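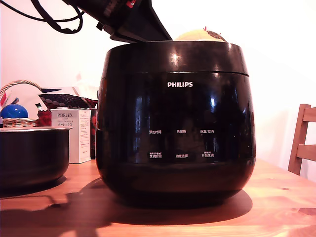
Jistmont is looking for home testers for its two-finger kitchen gripper kit, and we would love to hear from people who cook a lot and like tinkering! You don't need a workshop. An ordinary pine table with the rice cooker on it, lid open and pot out beside it, is just the sort of place we want the kit tried. Your own kitchen things are fine, whatever language the buttons are in.

We have room for six households. Each of you gets the kit on loan for two months from September, plus a paid allowance of £135. You'd spend a couple of evenings a week teaching the gripper small jobs and telling us where it struggles.
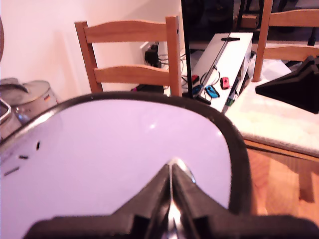
Shiny surfaces and thin handles are what we most want to hear about – cutlery especially. Blunt notes are very welcome. Severyn Boiko, who designed the fingers, reads every one and likes the grumpy ones best.
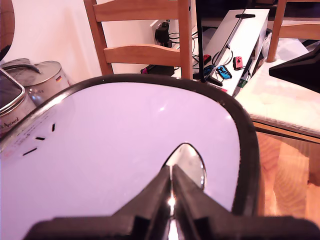

Spoon work with the two-finger gripper.

You should be 18 or over, with a steady table and a free socket nearby. To apply, send a few lines about what you cook to Marlina Liew at Jistmont by 11 April 2024.

1,125 shares · 6 comments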